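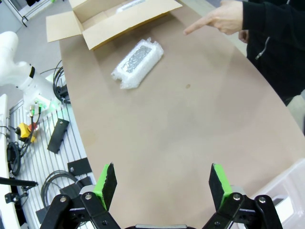
Packing Day at Batora

Citlali Ponce can tell what's in a parcel by squeezing it. Flat and heavy, a tile. Light with a rattle, someone skipped a layer. She has packed ceramics for the Batora studio for 8 years and she still gets excited about bubble wrap, which I completely understand after one July morning in her company (I went home and rewrapped my grandmother's gravy boat).

Her method starts with the table. Everything gets set down and looked at before it goes anywhere near a box! The piece sits at an angle on the wrap, bubbles facing in, and she rolls it corner to corner so the ends fold over themselves like an envelope. Two turns for a tile, three for anything with a handle. Tape goes on plastic only, never on the glaze.

Then comes the carton, flaps folded all the way out so they don't spring back and catch your wrists. Heavy things go in first. Crumpled paper fills the corners, and she keeps pushing until nothing shifts when she tips the box.

"If you hear it move, open it," she told me, and she did, twice, with a cup that sounded perfectly fine to me.

The last big order was 648 pieces for a hotel in Carrillo, and Aurelio Barrera, who makes most of the tiles, drove down to watch the boxes being opened. Two chips, both on the same saucer. Citlali has kept the saucer. It holds her tape ends now, next to the good scissors, and you're not allowed to borrow those.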